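Sumaver Tabletop Objects: Data Card

Maintained by the Nosska household collection. Enquiries concerning content and labelling should be addressed to Bình Nông.

Summary

Sumaver Tabletop Objects is a collection of still pictures of everyday things on domestic tables. It covers fruit, trays, boxes, kettles, cups and table linen, as found in lived-in homes. The current release holds 927 pictures taken in 15 homes. Each picture is accompanied by a short list of the objects in it and a note of which object rests in or on which other.

The collection was prepared for work on naming household objects and on describing simple arrangements, such as a piece of fruit in a tray or a cup beside a kettle. It is intended for teaching and for non-commercial study.

Contents of a record

A record consists of one picture and one text file. The text file gives the table covering, the container (if there is one), the contents of the container and any larger items standing nearby. Entries are written in lower case, in the singular, with colour placed before the noun. Where two colours meet on a single object, both are given and the part is named, for example "tray, pink rim, white inside".

Table coverings are recorded by colour and pattern only. The terms in use are plain, striped, plaid, floral and other. Material is not recorded, as labellers could not agree on it from pictures alone.

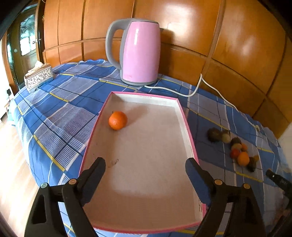 Containers are divided into trays, boxes, bowls and baskets. A tray is shallow and open. A box is deeper than a tray and may have a lid. An object that could reasonably be called either is entered under tray if its contents can be seen from the side of the table without leaning over it. Scuffs, stains and small marks inside a container are noted under "surface" and are never entered as contents. This rule was introduced after early labellers listed several dark marks as crumbs.

Fruit is named at the level an ordinary shopper would use. Orange, lemon, apple and pear are accepted; varieties are not. Small citrus fruits that cannot be told apart are entered as "small citrus". The stem is mentioned only when it can be seen. Ripeness is not recorded.

Kettles and other appliances are listed under "nearby" even when they take up a good part of the picture. Body colour and handle colour are given separately. No statement is made as to whether an appliance is on, full or warm.

Print on objects is copied out only when every letter can be read. Otherwise the entry reads "print, not legible". Labellers are asked not to complete a partly legible word from their own knowledge of the product.

Collection

Participating homes were asked to use the tables, cloths and kitchen items they already owned. No objects were bought for the purpose. Most sessions took place in July, in daylight, with curtains open, and shadows are accordingly strong in many records. Shadows have been left as they are. A second group of 322 pictures, taken in the evening under ceiling lights, forms part of the same release and carries the tag "evening".

Householders were free to decline any request and to withdraw pictures after a session. Post, medicines and family photographs were cleared from the tables beforehand.

Labelling

Labelling was carried out under the Enriquez guidelines, second revision. Every record was read by two people. A separate set of 125 records was labelled again from the beginning to check that the container rule was being followed. Disagreements over tray and box were the most frequent, followed by disagreements over pink and red. The final wording in both cases was settled by Bình Nông.

Known limitations

Round fruit is over-represented, and oranges in particular. Dark tablecloths are few. The homes are similar in size and style, and the collection should not be taken as typical of kitchens elsewhere. Objects seen only in part are listed if they can be named with confidence, which means that some entries refer to little more than a handle or a spout.

The labels describe a single moment. They give no information on how an item came to be in its place or how long it remained there.

Versions and corrections

The earlier Telten release used the heading "vessel" for both containers and kettles. It has been withdrawn, and its records have been relabelled and merged into the present one. Corrections are reviewed each Wednesday. Please quote the record name and the line of the text file in question.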